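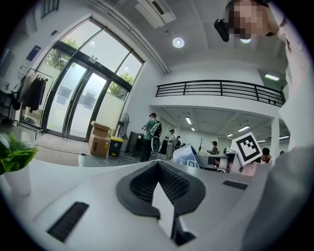

Can a machine do the chores yet? A few of them, slowly, if you leave everything where it was yesterday.

I said that to my mother when I took the job at Warrier, and she said great, so can your brother. She wanted to know when she could have one for the laundry (she'd seen a thing on TV!) and I told her February, because I'm a coward on the phone.

Our machine was called Zorix. It had folded 196 towels by the time I got there, and if you gave it a pillowcase it folded that like a towel too. Oleksandra Hutsuliak, my boss, loved it the way you love a dog that bites other people.

"It needs 2,000 more tries at picking things up," she told me on 30th December, with her coat already on.

"What kind of things?"

"Cups. Socks. Tape. Whatever's in your kitchen drawer." 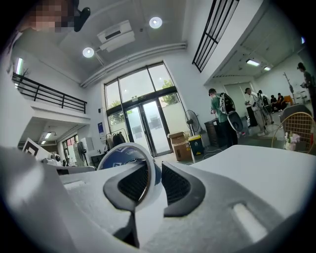
So I went home to Priston and emptied the drawer into a shopping bag – batteries, string, a corkscrew, my ex's spare key – and hauled it all back on the late bus. Zorix took the key on the first try. It held it up under the lamp and just kept holding it, and I stood there with my hand out like an idiot.

"Put it down," I said.

It had never learned that one from me. I pulled up a chair and we started on the string.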